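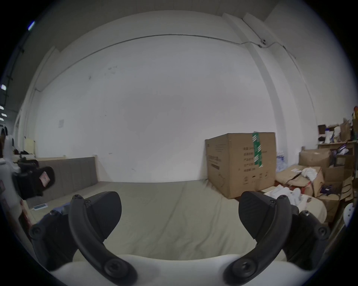 Gristia furnishing grant - progress to the end of January

The bedroom at Cerkton is part furnished. The large bed with the gray padded headboard is in place and has a sheet on it. Still to do in this room: clear the big cardboard box and the plastic bag beside it, and clean the scuff marks off the tall white wall. Vesela Babić wants the wall repainted. We have a quote of 900 from Shehu and have not accepted it yet.

Of the 21 items on the approved list, 4 are on back order from Plorneck - all bedside lamps. Drita Lazarević is chasing the delivery date.

No change to the budget is requested. The next claim will cover bedding and the 3 remaining invoices for furniture.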